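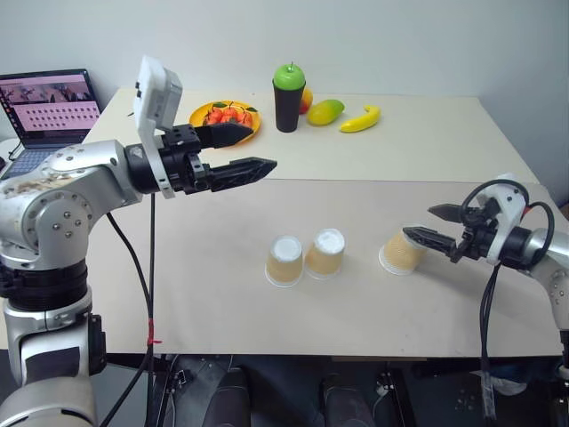
Lihua Mao would like every break room in Badville to have a fruit table, and she wants the cups set out upside down on it before anyone arrives. A cup standing on its rim stays clean inside, she says, and people are far more likely to take one if they don't have to pull it out of a plastic sleeve.

Her wish is getting a good push. Storken is opening sign-ups for Votent, a free program that helps small workplaces and after-school clubs set up a shared fruit and drinks table and keep it going through the winter. The first round starts in January 2024 and has room for 113 tables.

Each place that signs up gets a starter box of paper cups, a round plate for small fruit and a two-page setup guide. Storken has put aside 1000 boxes of cups for the season, so refills will be there when a busy table runs low. The fruit comes from Deng, the produce seller on the east side of town, and hosts choose what they want from a weekly list. Payment for the fruit is handled directly between the host and Deng.

The guide grew out of a trial in December, when 216 people in Badville used the test tables and told us what they liked. They had plenty to say! Small fruit went faster from a plate than from a bag. Cups near the front of the table got used, and cups at the back mostly didn't. Several hosts asked for fruit that can sit out for a day without fuss, so bananas, apples and mangoes are all on the opening list. 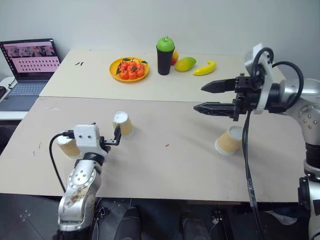
Color came up again and again in the comments too. Small orange-red fruit with the green leaves still on was a clear favorite, and an orange plate makes a pile of it look even brighter. A green apple set on top of a black cup takes up hardly any space and is easy to spot from the door. The guide leaves lots of room for this kind of thing – hosts should feel free to move things around until the table suits them.

We are also happy to hear from places with odd spaces. Two tables pushed end to end work very well, with cups on one and fruit on the other, and the guide has a page on sharing a table that is used for other work during the day.

Sign-up is open now to any workplace or club in Badville with 2 or more regular members. Forms are at the Storken front desk and at the Deng counter. Starter boxes can be picked up from either place once a form has been accepted, and hosts who can't come in person may send someone else with a copy of the form.

Press contact: Votent program desk, Storken, Badville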